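The small print of the monthly payment

When my neighbour's washing machine stopped in June, she did not go to a shop. She opened the website of Gonley, chose a machine, and pressed a button saying she could have it for a small payment each month. Nobody telephoned her. There was one question about her income, and she could answer it by moving a slider.

The machine came within two days. The contract came as a link, and she opened it for the first time in winter, when a letter told her that she owed 483 pounds on a machine sold in the shop for 300.

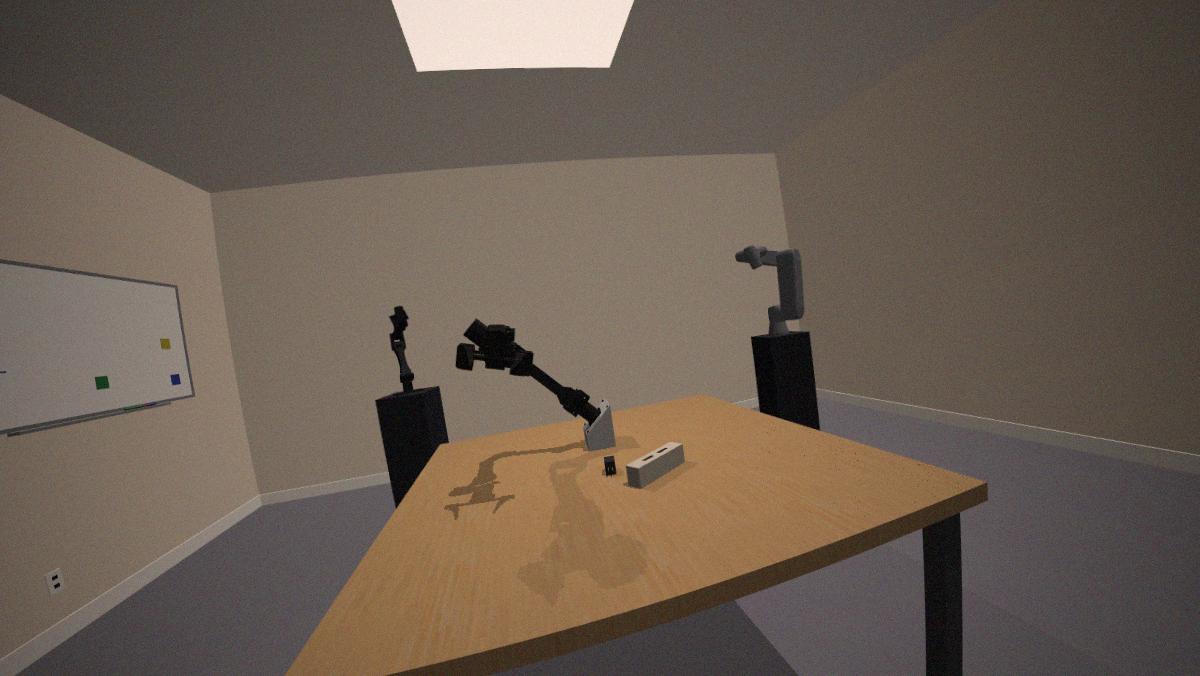
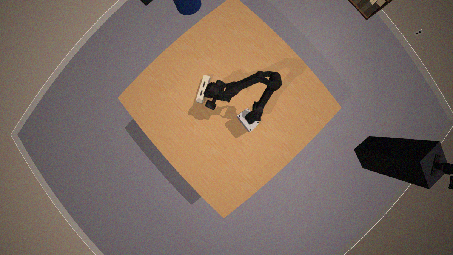

It was all on page nine, according to Begović, and page nine was never on the screen unless the customer asked for it. For three years the debt advice desk in Restdale has kept a folder of such agreements, and in Begović's opinion the folder shows one thing clearly: people are told the monthly sum in large letters, and the total sum in a place where they will not look.

The product my neighbour signed is called a rental with option to buy. In daily life it works like credit. You receive the goods, you pay every month, and at the end you may keep them if you pay one more amount. But in the paper it is called a rental, and the companies say that the rules for lenders do not fully apply to them. They are not obliged, they argue, to check if the customer can afford the payments, or to show the yearly cost as a percentage.

I wanted to understand how this feels from the inside, so I made an application myself. I chose a fridge from Endeo, a firm which offers the same kind of agreement to several online shops. The process took me less time than boiling an egg. I was asked for my name, my address, my bank details and whether I was "comfortable" with the payment. I pressed "very comfortable". I could have been without any income at all.

Before the last step I looked for the total. There was a grey line under the button with the words "view full terms", and behind it a document of 78 paragraphs. The total price was in paragraph 41. The extra amount for keeping the fridge was in another paragraph, much later, and it was not included in the total. I closed the page. In the next week I received four messages reminding me that my fridge was waiting.

Endeo replied to my questions by e-mail. The company wrote that all costs are disclosed before signature, that customers may end the rental at any time by returning the goods, and that complaints are "very low compared with the number of happy households". I asked for both numbers and did not receive them. Gonley answered that it only sells the goods and that questions about the agreement should go to the partner.

It is true that the customer may return the goods. But a washing machine is not a library book. In my neighbour's agreement the collection must be paid by the customer, it must be booked by telephone on working days, and the rent continues until the machine has been inspected. She calculated that giving it back would cost her nearly as much as keeping it. So she kept it, and she is still paying.

The advice desk in Restdale is two rooms over a bakery, and on the morning when I came all the chairs on the landing were taken. Most people there did not want to speak with a journalist, which I understand. Those who did speak told me similar things. A father had rented a bed for his son and a television for his mother from two firms, and neither firm knew of the other. A young woman had believed that her payments would improve her credit record. They were not reported to anybody. When she missed one, however, the debt was sold, and this was reported very quickly.

I heard the other side too. A man in his sixties told me he had rented his cooker with open eyes. The bank had refused him, his cousin had no money to lend, and he was tired of eating cold food. He knew it was expensive. If the law closed these companies tomorrow, he asked me, who would bring him a cooker? I had no good answer, and I think it is a question that campaigners should not pass over too fast. Some towns have small loan funds with low interest for exactly such purchases. Restdale had one also, until its money was used for other things.

On Fri 24 February the period for public comments on the new proposal will close. The proposal is short. Any agreement where the customer can become owner of the goods would be treated as credit, whatever its title says. The seller would have to check the income with real documents, and the total price, with every later payment included, would stand beside the monthly sum in letters of the same size. A late fee could not be higher than the payment which was late.

The industry asks for a longer time to adapt, and for an exception for goods under a certain value. Advisers are mostly against the exception. A limit on value, they say, would leave out just those things that poor households rent: the microwave, the vacuum cleaner, the pram. They also fear that one bigger agreement would be cut into several small ones, so that each stays below the line.

There is disagreement also about old contracts. The text in its present form speaks only of agreements signed after the law begins. Those who signed before would continue under the old conditions – in some cases for three more years. The advice desk has written to ask that at least the rule about late fees should be valid for everybody.

My neighbour has sent a comment too. She wrote it by hand first, then her daughter typed it. It is half a page long and mostly concerns the letters of the same size. She told me that she reads everything to the end now, also the leaflets from the pharmacy, and that her next payment goes out on Tuesday.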